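About Valel

Valel writes control and perception software for robot arms that take things apart. The company has its office and lab in Wikville. Our customers run refurbishing and recycling lines for electronic equipment, mostly office hardware, and they license our software to run on arms they already own or plan to buy. We do not build arms, grippers or conveyors.

What we make

The main product is Drillent, a planning and execution stack for disassembly. It takes a model of the unit to be opened, a list of the parts the customer wants recovered, and a calibrated work cell, and it produces a sequence of motions with a force limit attached to each one. The sequence is a graph. Each node is a part or a fastener, each edge is a physical constraint such as "covered by" or "latched to," and the planner searches for the cheapest order that frees the requested parts. When a step fails at run time, the planner gets the failure code and the last measured forces, updates the graph and searches again. A typical replan takes 60 milliseconds on the cell computer.

The second product is Zeng, the perception package. Zeng estimates the pose of boards, sockets, drives and other parts from depth and color data and reports a covariance with every estimate. Drillent uses the covariance to decide whether to move directly, take another look from a different angle, or make contact slowly and search by touch. Zeng can be licensed without Drillent. The reverse is possible but requires the customer to supply poses in our message format, and so far only one has done so.

How the work is done

Desktop computers are our reference task. They come in a small number of layouts, the parts are worth recovering, and the clearances are tight enough to expose errors in calibration. Memory modules, processors and drives are each handled by a separate skill with its own approach direction, grasp width and release condition. A skill has no knowledge of the order in which it will be called. It declares what must be true before it starts and what will be true when it ends, and the planner does the rest. 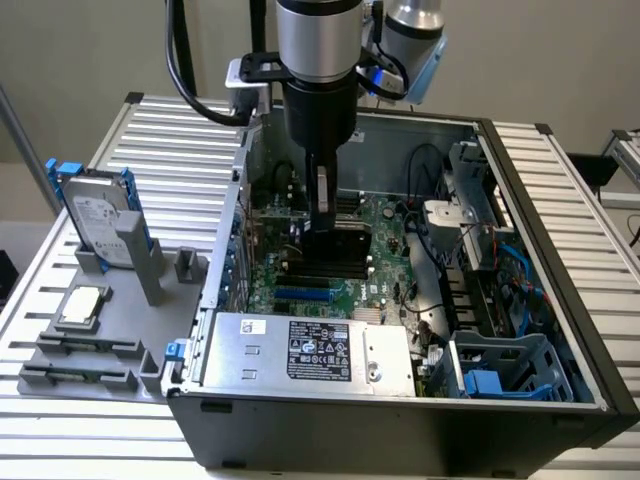 Placement gets as much engineering time as removal. A part that has been pulled cleanly and then set down two millimeters off is a fault for the next station, so holders are modeled in the same way as sockets, with an insertion axis and a tolerance. The controller switches from position to impedance control shortly before contact and logs force and torque until the gripper has opened and backed away. Those logs are kept, and each release of Drillent is replayed against them before it goes to a customer.

Cables are the weakest area. Rigid parts can be described by a pose, and a cable cannot. The current release treats cable bundles as keep-out volumes that are re-estimated before every descent into the chassis. This is conservative and costs cycle time. A method that lets the arm push a cable aside under a force limit has been in internal testing since September.

Testing

Every change to the planner or a skill runs in simulation first. The nightly suite has 400 scenarios, of which almost 200 were written from faults reported by customers. Changes that pass go to the hardware cells in Wikville, where they must complete a full shift with no operator stop before they are merged. Simulation does not model worn latches or bent sheet metal well, and we do not treat a simulation result as evidence about either.

Interfaces

Drillent runs on Linux and talks to arm controllers through drivers that we maintain. There are 6 supported controller families. The skill interface is in C++ with Python bindings, and customers are free to write their own skills. Calibration, log viewing and graph editing are done with command-line tools, and a graphical editor for the constraint graph is included for line engineers who would rather not edit text files.

People

Buppha Duangkaew leads engineering and is responsible for the planner. The rest of the staff is split between perception, control and field support, and the developers rotate through field support.

Requests for an evaluation license should include the arm and controller model, the sensor in use and a short description of the units to be processed. Log files are welcome and are treated as confidential.

Page last revised 12/7/20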